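Tundden Touchline 12 review: a match-logging tablet kit for amateur soccer clubs

Reviewed by Selvaraj Patwary

The Touchline 12 is a match-logging kit from Tundden, aimed at women's and youth soccer clubs that play in regional leagues and have no analyst on staff. It consists of a tablet in a rubber case, a clip-on sun hood, a neck strap and a license for the logging software. The price is $499 for the first season. Renewing the license costs extra and the rate depends on how many teams a club enters.

We used the kit with Wandberg women's first team from preseason to the end of May. Dilani Mondal, the assistant coach, did most of the logging from the bench. I took the remaining matches and handled the exports.

Setup

The tablet arrives with the software installed. Rosters can be typed in or loaded from a spreadsheet. The spreadsheet import expects four columns in a fixed order and rejects the whole file if a shirt number is missing. The error message does not say which row caused the problem. Once the columns were right, the squad loaded without trouble. Opponents have to be entered before each match, though the software keeps old rosters and offers them again for the return game.

Logging

The main screen shows a pitch diagram with event buttons down both sides. To log an event, tap the player, tap the event, then tap the location. Passes are not recorded one by one. The standard set covers shots, corners, fouls, throw-ins in the attacking third, saves, turnovers, cards and substitutions. Up to 10 custom events can be added. We added two, one for second balls won and one for goal kicks played short.

A logger with practice can keep up with play at this level. Corners are the weak point. A corner followed by a blocked shot and a second corner takes nine taps, and the location tap for the first corner is redundant. An option to fill in the location for corners and penalties would save time.

Undo works one step at a time and goes back to the start of the current half. Events from the first half can only be edited after full time.

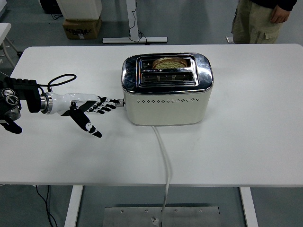

Toaster with one slice in the rear slot.

Screen and weather

The screen is readable in full sun with the hood fitted and hard to read without it. The hood attaches with two clips, and one of ours cracked at the base in the second month. Tundden sells replacements in pairs only.

Rain is a bigger problem. Drops on the glass register as taps, mostly near the lower edge where the substitution button sits. There is a wet mode that requires a longer press. It stops most false taps but slows logging enough that fouls in quick succession get missed. In heavy rain at Ultudlow we went back to paper at halftime and entered the second half later.

The battery lasted through a doubleheader with brightness at maximum. Charging from empty is slow and should be done the night before.

Reports

The match report is a two-page PDF. Page one has team totals by half and a shot map. Page two has a table with one line per player. The shot map separates headers from shots with the foot, and the symbols remain distinct in black and white print.

The season export is a plain CSV file. Ours came to 1719 rows, one per event, with match time given in seconds from kickoff. Added time in the first half is not marked separately, so an event two minutes into added time carries the same value as one two minutes into the second half. The half column has to be used along with the time column when sorting. This is not mentioned in the manual.

There is no video link. Clubs that film their matches will need to line up the log and the footage by hand. The Weerasinghe Bench Pro does this automatically, but it needs a separate camera and a constant data connection.

Verdict

The Touchline 12 records basic match events reliably in dry weather and the reports are clear. The software needs better import errors and faster corner entry. The hood clips are too thin. For a club that now keeps its records on paper and has one person free on the bench, it is a reasonable purchase. Clubs that play on exposed grounds through a wet winter should wait for a better wet mode.

Rating: 7 out of 10

Related reviews
Weerasinghe Bench Pro: first season of use
Substitution boards for small clubs
Portable goals, 12 months on
Training bib sets compared

Get our equipment reviews by email. Enter your address to subscribe. You can unsubscribe at any time.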